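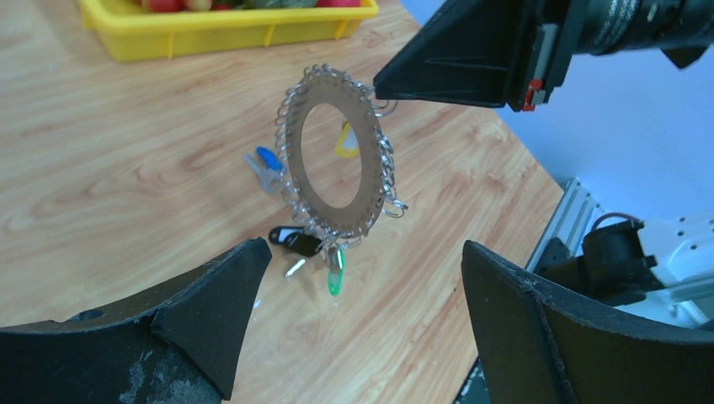

Session 4: Key control for small buildings

Hi everyone, and welcome back. I promised last time that we'd get off insurance and onto something you can hold in your hand, so today it's keys. If you missed the last session, Piyumi Ekanayake has the handout and will email it to you.

What I mean by key control

Key control is knowing which keys exist, what they open and who has them right now. I've managed buildings for a long time and I still meet owners who can answer the first two and go quiet on the third. My first job was at the Prudden, 43 apartments over a row of shops, and on my first morning I was handed a shoebox. A shoebox! Half the keys had masking tape on them with things like "back" written in pencil. Back of what?

It took me most of December to try every key in every door. I'd like you to skip that part of your education.

Codes, please, never addresses

A tag that says "Apt 12, Skilasach Court" is a gift to whoever picks it up in the parking lot. Use a code, and keep the list that explains the code somewhere else (a locked drawer is fine, so is a password-protected file). I like a letter for the building and a number for the hook. Flora Urquhart does hers by color and hook, and it works well for her, but she has three buildings and a very good memory.

Don't reuse a code when a lock changes. Retire it and give the new key the next free number. You'll run into strange gaps in the list after a few years and that's okay.

The sign-out log

Columns you need:
Key code
Name, printed so a person can read it
Time out
Time due back
Time in
Initials of whoever took it back

I leave out "reason" these days. People wrote "work" every time and it just made the page wider. If you're lending to contractors, add a phone number.

Check the log at 5 p.m., before you go home. A key that's missing at 5 is usually in a plumber's jacket, and he's still answering his phone. By the next morning he's on a job across town.

Masters and what they cost

A master key is handy right up to the day it goes missing. At Brumen House we lost one, and re-keying the whole place came to $4,000, plus a weekend of me standing in hallways apologizing. So:
- as few masters as you can live with
- masters never leave the building
- masters get their own page in the log

We'll do master systems properly in session 6, with the little cutaway lock that Dorian Barbier is lending us (it's great fun, you can see the pins move).

Audits

Twice a year, lay everything out and tick it off against the list. Allow more time than you think. The last one I did with Tania Miah covered 324 keys and we were still at it after lunch, mainly over a bunch for storage units that had changed hands. Spares count too. So do mailbox keys, and yes, the one for the elevator panel.

For next time

Read the Doležal chapter on tenant move-outs, the first 30 pages only. Then write a one-page key policy for a building you know, and bring two copies, we'll be swapping. Thilini Khan has asked whether fobs belong in the policy. They do, same rules, and put in who can switch one off after hours.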